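Bench notebook, Arnville workshop
August
Subject: socks, booth 2, first full block
Entry by J. Stougaard

Started 7:40. Booth lights on before that so the walls had time to settle in the color check. Both arms homed without complaint. The left wrist still makes the ticking noise on the way down from home, same as last month. I greased it and it ticks just the same. Leaving it alone until it gets worse.

Background for whoever reads this later. Polier wants a plain answer on laundry by the end of the month: can the two-arm bench take a heap of clean socks and put them in a divided tray, one to a compartment, with no person touching anything. They don't care about pairing yet. They don't care about speed very much either, though they will once they see the speed. Plokar is our name for the whole chore set (socks, cups, cutlery, shop rags, small fasteners). Socks are the third chore in it and the first with nothing stiff to hold on to.

The plan for the block was 336 attempts on the current policy, no changes in between. An attempt is one sock, from heap to compartment. If the sock ends up hanging over a divider it counts as a miss. If two socks go in together it counts as a miss. If the arm drops it on the table and picks it up again within the time limit, it counts as good, and I write a D next to it. Time limit is 90 seconds.

Setup is the usual one. Patterned print on the table, tray on the left, heap on the right, cup shelf left standing at the back. I wanted the shelf in there. Kazlauskienė thinks it makes the test unfair because the right elbow has to mind it. My view is that a real laundry room has a shelf in it, and if the arm needs a bare room we should know that.
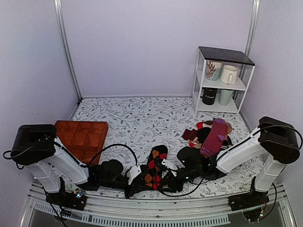
Booth 2, argyle sock between the grippers. Tray left, heap right.

The argyle one is the sock we argue about. The diamonds are orange and red on black, and the tray is a reddish orange too, so when the sock gets near the tray the segmentation starts to treat a diamond as part of a divider. On the maroon ribbed sock there is no such trouble. We could swap the tray for a gray one and the number would go up. I don't want to do that until the block is finished.

Results. Stopped for lunch at 12:15, finished at 4:50. Of the 336 attempts, 258 good. That's a bit under 77 percent. I had guessed lower. Nine of the good ones carry a D.

Misses, sorted by what went wrong, most common first:

Two socks at once. By far the biggest group. Ribbed cuffs catch on each other in the heap, and the gripper has no idea it is carrying a passenger. From the overhead view a second sock hanging behind the first is hidden. A person feels the weight and gives it a shake. We have motor current on the wrist, which ought to show it, but the difference between one sock and two is down in the noise.

Over the divider. Long socks only. The arm lets go when the gripper is over the compartment, and the other end lands next door. When both arms work on it and bunch the sock first, this mostly goes away. The policy bunches when it feels like it. I could not find a rule in when it does and when it doesn't.

Pinched table. Gripper closes on nothing, or rubs along the print and comes up empty. More of these late in the block. Could be finger wear, could be that the heap was flatter by then. Check pads tomorrow before anything else.

Timeouts. Almost all argyle, for the color reason.

The elbow never touched the shelf. It did slow down near it every time, and that costs a second or two on each pick from the back of the heap.

Now the part Polier will ask about. A good attempt took 41 seconds at the median. I timed myself on the same heap after lunch with one hand, and I wasn't hurrying, and it came to under three seconds a sock. So for a household basket the machine is more than ten times slower and gets one in four wrong. I reset the heap by hand the whole day. Count that and the bench didn't save anybody any work.

On the other side of it, I would not have believed 258 in the spring. Back then we were on 4 fixed sock positions laid out flat and it still missed. The heap is a much harder thing and nobody laid anything out for it. For the shop floor I'd put rags ahead of socks, as they are all one size and one color, and a doubled rag in the bin hurts no one. I'll say that in the note to Polier, whether or not they asked.

Kazlauskienė read the above and wants it written down that she would call a doubled sock a half miss, because the second sock also got to the tray. Written down. I'm still counting it as a miss.

To do:

Gripper pads, both sides, measure and swap if thin.
Shake motion before the carry, short one, right arm only. Try on up to 500 attempts over the next block.
Log wrist current at a higher rate during the shake.
Same heap, gray tray, argyle only, as a separate small run. Keep it out of the main number.
Ask about a second overhead view from the tray side.
Cable tie on the right forearm has been moved twice now. Find a spot and mark it with tape.

Powered down 5:20. Socks left in the booth for the morning.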